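Loss goes to NaN after the second epoch, but only with the profiler on?

Asked February 2025 in Training and debugging

I'm training a small image model with Ziron and the loss turns into NaN partway through epoch 2. With the profiler off, the same script finishes fine. The docs say the profiler "does not affect results", which I have trouble believing at this point. 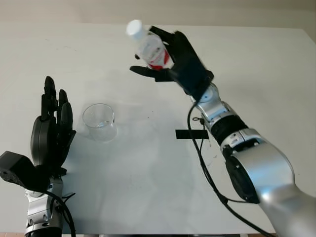
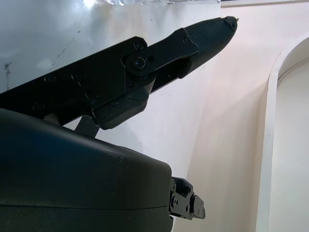

Black fingers on a hand (first) and on a gripper (second)

Batch size is 4, mixed precision is on, seed is fixed. I've repeated it 7 times with the same outcome. Is this a bug or am I supposed to set something?

2 answers

Answer 1 (accepted)
I doubt the profiler is doing math on your tensors. What it can do is switch off kernel fusion so it can time each op separately, and then your half precision values get rounded in different places. If something was already close to overflow, that may be enough to push it over.

Run it once in full precision with the profiler on. If the NaN goes away, look at your loss scaling before you blame the tool. Then dump the gradient norms for the last few steps before it breaks - the layer that blows up first is the one to look at. A fixed seed doesn't prove much here, by the way. It fixes the random numbers and has no say over the order of operations.

I wouldn't put much weight on that line in the docs either. It was written in July, before fusion was on by default.

Answer 2
Try the Kirnik plugin, it fixed everything for me.

Comment on answer 2: Fixed what, exactly? Kirnik only draws the graphs. I'd want to see a log.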